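About Votano

Hi, I'm Ivana. Votano is me, Constanza Aravena and a workshop full of arms, cables and things that have been dropped on the floor. We try out grippers, wrist cameras and controllers for people who need to buy one and don't want to guess. You send us the hardware, or just tell us what you're thinking of buying, and we run it on the kind of stuff you need to pick up. Then you get a report in plain words with all the bad parts left in.

We started in April, in the back half of a unit that used to belong to a picture framer (there are still little brass hooks in one drawer and I refuse to throw them out). Before that I spent years installing arms in packing plants. I lost count of the times I turned up on site and found a gripper that looked great on the data sheet and couldn't hold a bag of anything! Constanza came from the software side. She writes the controller tests and is much more patient than I am, which you'll notice if you ever get us both on a call.

Our first paying customer was Sepúlveda, a family company that fills vending machines and office snack shelves. They wanted to know if one two-finger gripper could handle their whole range, and we said sure, give us a couple of weeks. It took a lot longer than that. Snacks are hard! Foil slides, jar lids are wide and slick, and a candy bar has those crimped ends that fold over the second you touch them. I still love that job, though, and we've kept snacks as our standard test ever since.

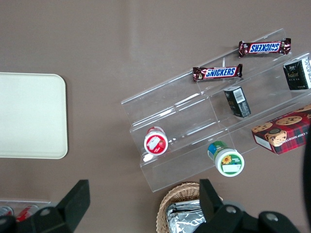 HOW WE TEST

Every gripper meets the same kind of shelf. We use a clear stepped organizer with Snickers bars up top, jars and small cartons lower down, and a box of cookies, plus a wicker basket of foil packets and a few cans lying on their sides. The pale tray on the left is the drop-off. Clear plastic is a mean thing to put in front of a wrist camera - all those bright edges - and we like it for exactly that reason. Things go in at odd angles too, and one of the bars may well be upside down.

A full run is 200 picks per gripper. We log the grip, the lift and the release separately, and Constanza goes back through the wrist video for every miss. Last round we put the Ternik fingers up against the Brorkport ones, same arm, same controller, same shelf. I had my money on Brorkport and I lost a lunch over it. The Ternik tips are thinner and got in between things far better, but I'd still take the Brorkport for cans any day of the week.

WHAT WE WON'T DO

We don't sell hardware and we don't take a cut from anyone who does. If a maker lends us a gripper, it goes back in the box when we're finished (sometimes with a scratch, sorry). And if your old gripper is fine, we'll tell you to keep it. We've done that more than once and Constanza thinks we should put it on a T-shirt.

COME AND SEE US

Visitors are welcome, just write first so one of us can clear a chair. Bring your own products if you can, the more awkward the better. Squashy, shiny, see-through, whatever gives you trouble on the line. You can watch the first few tries with us, and there's always coffee. Ask for me if it's about arms and grippers, and for Constanza if it's cameras or controllers.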